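Vesstead teleop kit review: two months of showing a robot what to do

I bought the Vesstead kit in April after Liliana Fabbri let me try hers for an afternoon and I went home jealous. It's a leader-and-follower setup: you move a small pair of arms with your hands, and the big pair on the table copies you while everything gets recorded for training. Mine cost me a weekend of assembly and a fair bit of swearing at the cable ties.

First, the good stuff. The leader arms feel great! They're light, they don't fight you, and the grip triggers have just enough spring that you know how hard you're squeezing. My old Cirillo set had a lag that made me overshoot everything, and with this one I quit thinking about it by the second evening. I've recorded 562 episodes so far and kept all but 70 of them (the bad ones were nearly all me getting tired and sloppy).

The recording software, Studum, is where I start to grumble. Saving is quick and the foot pedal for start and stop is a lovely touch, but relabeling a task name means going through episodes one by one. I had 153 of them filed under "vice" when I wanted "vise" — guess how I spent my Sunday.

What sold me is the two-arm work. Soft toys and blocks are easy on any kit, so I've been giving it bench jobs with a circuit board and a vise, where being a little off really matters. Lining up fingers with a thin handle bar takes patience, and you'll want a close camera as well as an overhead one.
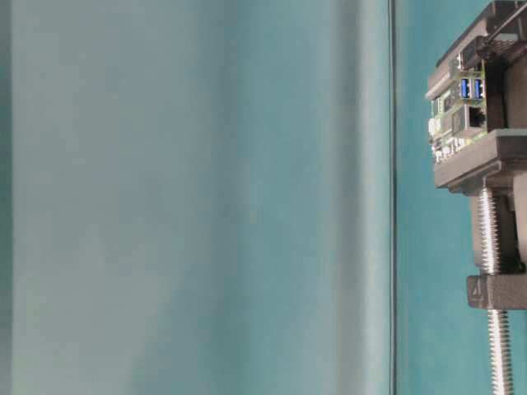
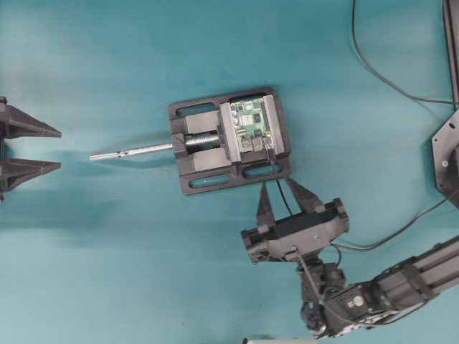

Depth is still the hard part. I misjudge height constantly when I'm watching the screen, so I've gone back to standing right behind the leader arms and looking straight at the table. Ottavio Serra swears by the Nesbridge headset for this, but I get queasy in it after one task.

Other gripes: the power supply fan is loud, the table clamps are too shallow for my bench, and the manual skips wrist calibration completely. Support did email me the missing pages the same day, so points for that.

Would I buy it again? Yep, though I'd skip the carrying case. The foam doesn't fit the grippers.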